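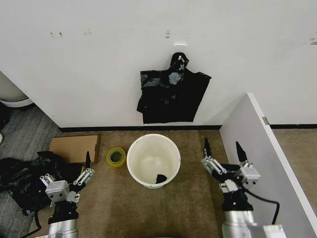 Where Does Our Trash Go?
Belside Museum of Town Life, Learning Pages for Grades 3 to 5

Every home, school and office makes trash. Trash is anything people have finished with and do not plan to use again. Once a bag is tied and carried outside, its trip has only started. This page follows a bag of trash through the town of Belside.

Step 1: The curb
Families in Belside put their bags into a cart with a lid. The lid keeps out rain, raccoons and crows. On collection morning the cart is rolled to the curb with its handle facing the house. A truck stops, lifts the cart and tips it. Inside the truck, a strong metal plate pushes the bags together. This is called compacting. A compacted load takes up much less space, so the truck can visit more streets before it has to be emptied.

Step 2: The transfer station
The truck drives to the Bridell Transfer Station. A transfer station is a large building where small loads are joined into big ones. The truck is weighed on its way in and again on its way out. The difference between the two numbers tells the staff how much trash was inside.

Verna Szabo has worked at the Bridell scale for 17 years. "Children who visit always want to know what the strangest thing is," she says. "One January we had a piano. It still played."

Step 3: The landfill
From Bridell, long trailers carry the trash to a landfill. A modern landfill is built with care. First, workers dig a wide, shallow pit. Next, they cover the bottom with clay and a thick sheet of plastic called a liner. The liner helps stop dirty water from reaching the soil and streams below. Trash is spread in layers, pressed flat by heavy machines, and covered at the end of each day.

Trash in a landfill breaks down slowly. Food scraps buried there have very little air around them, and they give off a gas called methane. Pipes collect much of this gas. At some landfills it is burned to make electricity.

What happened before trash trucks?
Long ago, many families in Belside burned their trash or buried it behind the house. Others fed kitchen scraps to pigs. The town's first collection wagon was pulled by two horses and had 13 stops. The museum keeps a notebook that belonged to its driver, Þröstur Gunnlaugsson. He wrote down the weather, the state of the road and the price of oats. Visitors may see the notebook in the Istum Room on the second floor.

Words to know
Compact: to press something so that it takes up less space.
Compost: plant and food scraps that have rotted into a dark material that is good for soil.
Landfill: a place built to hold trash in the ground.
Liner: a sheet that keeps liquid from leaking out.
Methane: a gas made when food and plants break down without air.

Something to try
With an adult's permission, bury an apple slice and a piece of plastic wrap in a pot of damp soil. Dig them up after four weeks. Draw both and write a sentence on how each has changed. Wash your hands when you are done.

Text by Hanne Baldursdóttir, Education Department. Reviewed November 22, 2021.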